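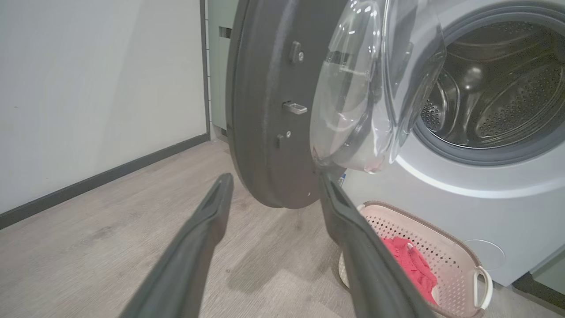
Behind the Glass: What the Front-Loader Door Does and How to Keep It Doing It

Motell Quarterly > Household > Laundry

Features Kitchen Laundry Repairs Back Issues Subscribe

By Elin Watkins
January 28, 2022

The door is the most handled part of a front-loading washing machine and the part least often mentioned in the manual. The Pondon handbook on my shelf gives it half a page, most of that a warning against sitting on it. Repair shops see it differently. At Ung Appliance Service in Zanville, door complaints made up 108 of the service calls logged last year, counting hinges, latches, gaskets and glass together.

Kenneth Carnegie keeps that log. He sorts the calls into leaks, doors that will not latch, and doors that have dropped. Leaks are the largest group by a wide margin, and he says most of them were fixed with a cloth.

The bowl

A front-loader door is built around a thick glass bowl held in a plastic ring. The bowl bulges inward when the door is shut, toward the drum, and it has two jobs. It keeps the load from riding forward into the opening, and its outer slope gives the rubber gasket a surface to press against. The seal is made on the glass itself, on a band a short way in from the ring.

That band is where the trouble collects. Detergent residue, lint and hard-water scale build up in a narrow arc along the lower part of the bowl, where water sits after the last spin. The film is clear when wet and gray when dry, so it is easy to miss on laundry day. Run a fingertip along the glass. If it drags, the gasket is sealing against residue and water will find the low spot.

Clean the bowl with warm water and a little white vinegar on a soft cloth. Scale that does not move after two passes needs a longer soak: lay a vinegar-damp paper towel over it, leave it for 13 minutes or so, then wipe and rinse. Keep the vinegar on the glass. Repeated contact dries out some rubber compounds. Do not use a scouring pad or a razor scraper. A scratch across the sealing band is permanent, and a replacement bowl costs more than most people expect for a piece of glass.

The ring and its hardware

The ring carries everything else. On the inner face of a typical door there is a metal latch hook that projects toward the cabinet, and small brackets and screws elsewhere on the ring. When the door closes, the hook enters a slot in the front panel and is caught by the lock assembly behind it.

Britta Reuter trained as a fitter and now teaches an evening repair course in Zanville. She has students check the hook before they touch any other part of the machine. It should be clean and bright at the catching edge, with a small amount of spring-loaded play when pushed with a finger. A hook that flops has lost its spring. A hook that will not move at all usually has detergent crust at the pivot, and a damp toothbrush will clear it.

Screws in plastic need restraint. They should be snug. If one turns under light pressure from a hand screwdriver, bring it back until it stops and leave it there. Reuter does not allow powered drivers near a door ring in her class, having bought 3 replacement rings in the first October the course ran.

The gasket

The gray rubber around the drum opening is a folded bellows, fixed to the cabinet on its outer edge and to the tub on its inner edge. It flexes with the drum during spin. The fold at the bottom holds water, hair, coins, and the occasional baby sock.

Pull the lip back with two fingers and work around the full circle, starting at the top. Dry the fold with an old towel. Look for three things: black spotting, cuts, and a shiny flattened track where the glass bears on the rubber. Spotting is mildew and can be treated. A cut longer than a fingernail is wide means a new gasket. The flattened track is normal wear and needs attention only if the door has begun to weep.

For mildew, Waltraud Hinrichs, who ran the laundry at a Zanville guesthouse until her retirement, used a weak bleach solution on a rag tucked into the fold and left for half an hour, followed by an empty rinse cycle. Never combine this with the vinegar treatment on the same day. The two together release chlorine gas.

The drum behind it

A look past the gasket takes a minute. Stainless steel drums are perforated all over, and the holes should be open and smooth at the edge. Pass a nylon stocking over your hand and wipe the inside of the drum. A burr will snag it. The raised paddles that lift the clothes should not rock when pressed. A rocking paddle has a loose clip or screw, and small items work their way underneath.

Alignment

A door that has dropped on its hinge shows itself in one of two ways. Either the hook meets the bottom of its slot and the door must be lifted to close, or the gasket carries a wear mark that is heavy on one side and faint on the other.

To check, open the door halfway, hold it at the edge opposite the hinge, and lift gently. Slight movement is acceptable. A knock or click is not. Hinge screws on most machines can be reached from the front and tightened with the door supported. If the movement remains, the hinge bushing is worn and the part needs replacing. Ung charged one reader, Mieczysław Zawadzka, for a hinge and labor on a machine that had seen more than 300 loads of bedding hung on the open door between cycles. The hinge is designed for the weight of the door. A basket of wet towels on top of it is outside the design.

Schedule

After each wash: wipe the glass and the lower fold, leave the door ajar.

Monthly: clean the full sealing band, pull back the gasket all the way around, brush the hook.

Twice a year: check the ring screws, the hinge and the drum paddles.

Leaving the door ajar is the item most often skipped, usually where the laundry shares space with a hallway. A gap the width of a hand is enough for air to move through the drum. In a house with small children or a cat, use a room with a door that closes, or shut the machine once the gasket is dry.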